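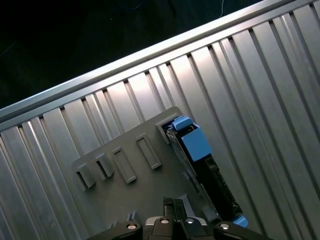 3 min read

How to Clean a Grooved Aluminum Threshold or Ramp

Ribbed aluminum holds grit. Dust packs down into the channels, rain turns it to paste, and after one winter a mop just slides over the top. The job takes an hour and needs no special products.

What you need
- Stiff nylon brush (an old toothbrush for the corners)
- Vacuum with a crevice tool
- Bucket of warm water and a squirt of dish soap
- Wooden skewer or plastic scraper
- Two dry cloths
- 1,000 grit wet-and-dry paper, only if the metal is scratched

Steps
1. Vacuum dry first. Run the crevice tool along each groove in one direction, then back.
2. Loosen packed dirt with the skewer. Don't use a screwdriver. It will mark the metal.
3. Brush with soapy water, always with the grooves. Brushing across them pushes dirt into the ends.
4. Rinse with clean water and a cloth. Use as little as you can indoors, as it will run under the edge.
5. Go over the ends of the grooves again with the toothbrush. Most of what you missed will be there.
6. Dry right away to avoid water spots.

White, chalky patches are oxidation. Wipe them with equal parts white vinegar and water, leave for five minutes, then rinse well. Keep bleach and oven cleaner off bare aluminum. Both can stain it for good.

For light scratches, wet the paper and sand the raised strips lengthwise with almost no pressure. Stop when the scratch dulls. Deep gouges are best left alone.

I do ours in April and again before the first frost.

Text by Albane Gautier

866 views | 14 shares

3 comments

Arnout Nijs: Does the vinegar work on anodized?
Albane Gautier: I'd stick to soap on anodized.
Mathis Ferrand: Skewer tip worked. Snapped four of them though.

Contact | © Randarance Home Notes | Back to top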